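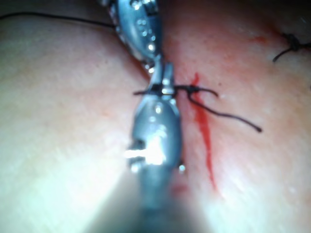 Dostport day surgery unit to open on Saturdays from March

January 11, 2024

Patients waiting for minor operations in Dostport will be offered Saturday appointments from March, after the town's hospital agreed to extend the hours of its day surgery unit.

The unit, on the ground floor of the Munteanu wing, currently runs from Monday to Friday and closes at six in the evening. Under the new timetable it will also open from 8am to 4pm on Saturdays for hernia repairs, hand operations and the removal of cysts and moles.

The hospital said 321 people were on its list for these procedures at the end of last year. Of those, 100 had been waiting longer than the trust's own target.

Imke Vogler, who manages the unit, said many patients had asked for weekend dates because they could not easily take time off work or needed a relative to drive them home.

"We have had people turn down two or three weekday slots in a row," she said. "Each time that happens they go back into the queue and we have a gap to fill at short notice. Saturdays should help with that, although I don't expect the list to vanish by summer."

The hospital has taken on 13 extra staff to cover the new sessions, most of them nurses and recovery assistants. Existing staff can volunteer for Saturday shifts but will not be required to work them. Talks on pay for those shifts finished before Christmas.

Letters will go out to patients over the next few weeks, starting with those who have waited longest. Anyone who would rather keep a weekday appointment can do so and will not lose their place. Patients who have moved house or changed their phone number are asked to tell the booking office before the end of the month.

Getting to the hospital at the weekend has been a sore point in the town for some time. The number 8 bus, run by Prareo, stops short of the site on Saturdays and leaves passengers with an uphill walk from Mill Lane. The company said it was looking at sending the first and last buses of the day up to the main entrance, but that nothing had been settled.

Parking charges will apply as they do during the week. Drivers collecting a patient can wait free for half an hour in the bays next to the Munteanu wing.

Iraís Cuautle, of the Dostport Patients' Forum, welcomed the longer hours but said the bus question needed an answer before the first Saturday session.

"You can't drive yourself home after an operation, and not everybody has someone with a car," she said. "Taxis from the villages are expensive - more than some people spend on food in a week."

The café in the main building, run by Gretoso, will open on Saturday mornings from the same date. The hospital pharmacy already opens at weekends and its hours will stay the same.

The Saturday sessions will be reviewed after six months.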